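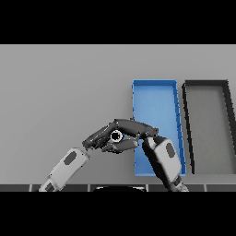

Deux bacs ouverts sur une table grise, image de synthèse

Qu'est-ce qu'un recueil de poèmes ?

Maison du livre de Cerkholm – Espace jeunes lecteurs
Dossier destiné aux enfants à partir de huit ans

Un poème peut vivre seul. On le récite en classe, on le recopie dans un cahier, on l'affiche dans un couloir. Mais les poètes écrivent souvent de nombreux textes, et ils souhaitent parfois les réunir dans un même livre. Ce livre porte le nom de recueil. Le mot vient du verbe « recueillir », qui signifie ramasser et mettre ensemble.

Un recueil peut être très mince ou très épais. Celui que la Maison du livre prête le plus souvent aux écoles s'intitule Les Marées de Lekota. Il a été écrit par Elif Naz Dağdelen et compte 114 pages, réparties en six parties. Il servira de fil conducteur à ce dossier.

Qui choisit les poèmes ?

Le premier choix revient au poète. Il relit ce qu'il a écrit, parfois pendant plusieurs années, et met de côté les textes qui lui semblent achevés. Certains poèmes lui plaisent beaucoup et restent pourtant dans un tiroir : leur sujet ou leur ton s'accorde mal avec les autres.

Elif Naz Dağdelen a ainsi retiré 20 poèmes de son manuscrit avant de le présenter à un éditeur. Le manuscrit est le texte tel que l'auteur le remet, avant qu'il ne devienne un livre. Autrefois, il était écrit à la main ; aujourd'hui, il est presque toujours tapé à l'ordinateur, et l'on a gardé le même mot.

Vient ensuite l'éditeur. Son métier consiste à lire les manuscrits, à choisir ceux qu'il publiera et à aider les auteurs à les améliorer. Pour Les Marées de Lekota, ce travail a été confié à Tarık Ağca, des éditions Alcombe. Il a posé des questions à l'autrice dans la marge : ce mot revient deux fois, est-ce voulu ? Ce vers est-il trop long ? L'autrice reste libre de répondre qu'elle ne changera rien.

Dans quel ordre les ranger ?

L'ordre des poèmes demande beaucoup de soin. Plusieurs solutions existent.

L'ordre du temps. Les poèmes les plus anciens sont placés au début, les plus récents à la fin. Le lecteur voit alors comment l'écriture du poète a changé.

L'ordre des sujets. Les poèmes sur la mer sont regroupés, puis ceux sur la maison, puis ceux sur les animaux. Chaque groupe forme une partie, qui peut avoir son propre titre.

L'ordre d'une histoire. Les poèmes se suivent comme les moments d'une journée ou d'un voyage. Dans Les Marées de Lekota, la première partie se passe avant le lever du soleil et la dernière en pleine nuit.

Il arrive aussi que le poète suive simplement son oreille. Un poème bruyant, plein de consonnes dures, peut être suivi d'un poème très calme. Deux textes voisins se répondent alors, même s'ils ne parlent pas de la même chose. Vous pouvez en faire l'expérience : recopiez trois poèmes sur trois feuilles, lisez-les à voix haute, puis recommencez dans un autre ordre.
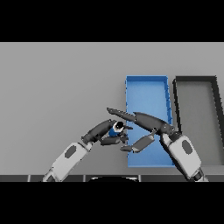
Un recueil de poèmes doit-il être lu du début à la fin ?

Chaque lecteur est libre de choisir. On peut ouvrir le livre au hasard, lire une seule page et le refermer, ou suivre l'ordre voulu par le poète pour découvrir les liens entre les textes.

Pourquoi y a-t-il tant de blanc sur les pages ?

Dans un roman, les lignes vont d'un bord à l'autre de la page. Dans un poème, c'est l'auteur qui décide de l'endroit où la ligne s'arrête. Cette ligne s'appelle un vers. Un groupe de vers s'appelle une strophe, et l'on saute une ligne entre deux strophes.

Le blanc indique donc au lecteur qu'il peut faire une pause. Quand on lit à voix haute, il devient un petit silence. Dans beaucoup de recueils, chaque poème commence sur une nouvelle page, même si le précédent n'occupait que quatre lignes.

La personne qui s'occupe de cette présentation est le metteur en page, ou la metteuse en page. Elle choisit la taille des lettres, la largeur des marges et la place des titres. Elle veille aussi à ce qu'un vers long ne soit pas coupé en deux. Lorsque cela ne peut être évité, la fin du vers est placée à la ligne suivante, vers la droite, parfois précédée d'un crochet – ce signe montre qu'il s'agit toujours du même vers.

Comment trouve-t-on le titre ?

Le titre du recueil peut reprendre celui d'un poème du livre. Il peut aussi être tout à fait nouveau. Elif Naz Dağdelen avait d'abord pensé à Cahier de sel, puis elle a préféré nommer le lieu où se déroulent la plupart de ses textes. Certains poèmes n'ont pas de titre du tout. Dans la table des matières, on les désigne alors par leur premier vers.

Du fichier au livre

Avant l'impression, une dernière lecture est nécessaire. Le correcteur ou la correctrice cherche les fautes d'orthographe et les signes oubliés. Ce travail est délicat en poésie, car certains poètes n'utilisent volontairement ni points ni virgules. Sioned Jenkins, correctrice aux éditions Alcombe, demande toujours à l'auteur de confirmer ces choix par écrit.

Le livre part ensuite chez l'imprimeur. Les Marées de Lekota a été imprimé à 1 000 exemplaires. Ce nombre s'appelle le tirage. Si tous les exemplaires sont vendus, l'éditeur peut décider d'en imprimer d'autres : on parle alors de réimpression.

Recueil ou anthologie ?

Ces deux mots sont parfois confondus. Dans un recueil, les poèmes sont le plus souvent d'un seul auteur. Une anthologie rassemble des textes choisis, généralement écrits par plusieurs auteurs, qui n'ont parfois pas vécu à la même époque. Le choix est fait par une personne dont le nom figure sur la couverture ou sur la page de titre. L'anthologie Voix de Cerkirley, préparée par Umut Güneş, réunit par exemple des poèmes d'hier et d'aujourd'hui sur la vie de village.

Petit lexique

Éditeur : personne ou maison qui choisit, prépare et publie des livres.
Manuscrit : texte remis par l'auteur avant la publication.
Strophe : groupe de vers séparé des autres par un blanc.
Tirage : nombre d'exemplaires imprimés en une fois.
Vers : ligne d'un poème.

Les ouvrages cités peuvent être consultés à la Maison du livre de Cerkholm, au rayon poésie de l'espace jeunes lecteurs. Les enseignants qui souhaitent les emprunter pour leur classe sont invités à s'adresser à Lertchai Jitpraphai, responsable du prêt aux écoles. Les demandes pour le mois de décembre doivent être déposées avant les vacances d'automne.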